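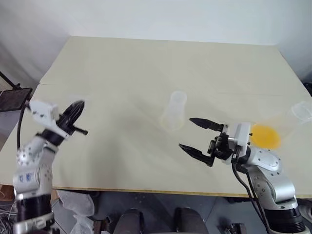
Re: Sourdough rye, second rise

Ona Luik wrote:
> My loaves spread flat once I turn them out. I use 260 grams of water
> to 200 grams of rye and the same again of white. Too wet?

Hi Ona,

Not too wet at all, I love that dough! I'd look at the second rise. Mine went flat all last February until I cut it down to an hour – the kitchen was warmer than I thought. Try the Ravby rye if you can get it, the coarse one. It drinks up more water and smells wonderful (like malt and hay).

Niloufar, did you ever post your caraway version? I'd bake it this weekend!

Remigiusz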